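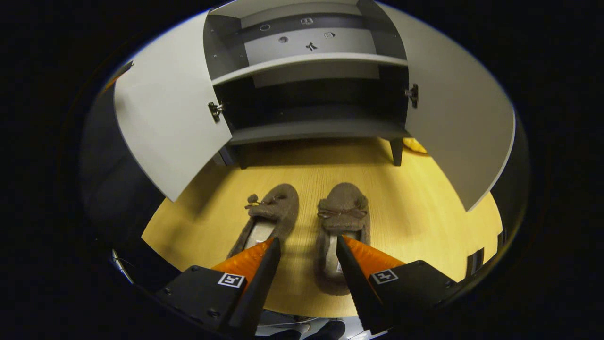
Hand-held gripper: setup and care FAQ

Stikley workshop, Brerwood site. Last changed 5 September 2026.

These answers cover the two-finger hand-held gripper used for the household pick-and-place work. For the arm-mounted version, see the Ulloa pages.

What should I check before a session?

Open and close the fingers fully a few times with nothing between them. They should move at the same speed and meet along their whole length. Look at both orange pads, both markers and the lens. Then record a short test clip and play it back before you start on real tasks.

How far should the fingers open?

Far enough to get around or into the object without pushing it. For a pair of slippers side by side, the setting we use is fully open, with one black finger going into the heel opening of each slipper. If the fingers won't reach full travel, clean the slide before you touch the stop screws. Lint in the slide is the usual cause.

How do I clean the orange pads?

Wipe them with a damp lint-free cloth, along the ridges and not across them. Fuzzy footwear, towels and blankets leave fibers in the grooves. A soft toothbrush gets these out. Don't use alcohol or any solvent on the pads – it hardens the surface and they start to slip. Let them air dry.

When do the pads need to be replaced?

When the ridges have gone flat at the tip, when a pad lifts at either end, or after 16 sessions of fabric work. Always change both. A new pad against an old one pulls the object to one side.

How do I change a pad?

1. Switch the tool off and open the fingers by hand.
2. Peel the old pad from the tip toward the housing.
3. Scrape off any glue left on the finger with a plastic scraper.
4. Press the new pad on, starting at the housing end.
5. Clamp lightly and leave it for 2 hours.

Spare pads are in the Sindberg drawer, part 715.

What are the black-and-white squares on the housings?

They are the markers the software uses to work out how far apart the fingers are. There is one on each housing. They have to stay flat, clean and in full view of the camera. Don't put tape, labels or a sleeve over them.

One marker is peeling. Can I glue it back down?

No. Replace it. A marker that has been glued back is nearly always a little crooked, and the opening width will read wrong for the rest of the day. Print new ones from the sheet in the shared folder at 100 percent scale, on matte paper. Run the width calibration afterward.

Does the light in the room matter?

Yes. Glare on a marker is as bad as dirt. Pale cabinet doors can throw light back at the tool when they are wide open, so do the test clip with the doors in the position you will be working with. Turn off any lamp that washes out a marker.

The opening width jumps around on playback. What now?

Clean both markers and try again. If it still jumps, check the four screws under each housing. If those are tight, run the calibration. A tool that fails calibration twice goes back to the bench with a tag on it.

Can I set the tool down on the floor between takes?

Put it on its stand. Floor dust gets into the slide, and the finger tips chip if they take the weight of the housings.

Where do I log repairs?

On the sheet at bench 11. Write the tool number, what was changed and whether calibration passed.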